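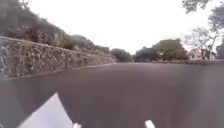
The Cerkix came back to me in January with a complaint in the log that said only "pulls right on long straights." It is an outdoor wheeled unit with a forward camera set low behind the front body, and it follows road edges by vision with wheel odometry as the fallback. I look after it for the Lodudside route trials. This post covers the camera mount, the mask and the exposure settings, in the order I should have checked them.

First, the wheels. I put the unit on blocks and spun both drive wheels by hand with the brakes released. No drag, no grinding, no play in the hubs. Tire pressures matched. I swapped the left and right motor leads, ran it again on the blocks, and the encoder counts tracked each other as before. So the drive was fine and the log entry was describing a steering correction the software was asking for.

The camera bracket is a bent steel plate with two slotted holes. The slots are there so you can set roll, and they are also there so roll can wander off by itself. The factory sheet calls for plain washers. I had left it that way, and both bolts turned with finger pressure.
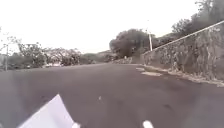

A roll error matters more than you would expect on this machine. The edge follower assumes a level horizon and fits a line to the boundary between pavement and whatever is beside it. On a road that climbs and bends there is already some slope in the picture, and the software has no good way of telling which part belongs to the road and which part belongs to a loose bracket. It splits the difference and steers a little. The correction is small, so you don't see it in a parking lot. Give it a long wall to follow and you do.

What I did to the bracket:

Removed both bolts and cleaned the threads.
Filed the burr off the lower slot, where the old washer had dug in.
Fitted serrated washers and medium strength threadlocker.
Leveled the unit on the bench, then set roll against a plumb line hung in front of the camera.
Tightened the bolts a quarter turn at a time, alternating, with the live view open.

The last step is slow. If you tighten one side fully and then the other, the plate twists and you get to start over.

Next, the mask. Parts of the body stick up into the bottom of the view: a big white panel on the left and a small rounded piece to the right of center. These never move, so they are blanked out with a fixed mask before the edge follower sees anything. The mask is drawn once and saved with the calibration. When the camera rolls, the panel slides out from under its mask and a sliver of bright white shows up next to dark asphalt. That is a very good edge. It is a much better edge than the foot of a stone wall.

I redrew the mask with an 18 pixel margin. The old one had 2, and I can't say what I was thinking.

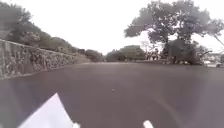

Photo: front camera, Cerkix unit, Lodudside route

Exposure was the third item. The auto exposure on this camera meters the whole picture, and under a white overcast sky the top half carries far too much weight. Trees at the bend turn into dark lumps and the stonework loses contrast where the follower needs it. The control software, Flevamau, lets you set a metering window. I moved it down to the road and the lower part of the wall, and capped the exposure time so it can't run long and smear at speed. The sky is blown out. I don't use the sky.

There is one trap here. The metering window must not include the white panel, or the camera meters off its own bodywork and darkens the road. I keep the window coordinates and the mask in the same file so that a change to one reminds me to look at the other. The parameter is number 112 in the Flevamau list, and the manual has it under "Comfort" for reasons I have never understood. 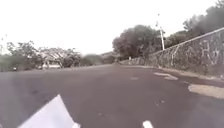
Posted by the Rungrueang bench, 9th May

Light patches in the pavement are still an open problem. A pale patch near the verge has an outline the follower can mistake for the curb, and a short painted mark close to the front of the machine can do the same at the bottom of the view. For now I reject any edge segment that is shorter than a set length and doesn't line up with the one before it. The threshold is 283 in internal units. I got to it by trial, and I expect to change it again.

Bracket bolts are now on the check list before each outing, with a paint stripe across each head and onto the plate. If the stripe is broken, the calibration is void and the plumb line comes out. The spare bracket has round holes and a shim pack in place of slots. It hasn't been fitted yet.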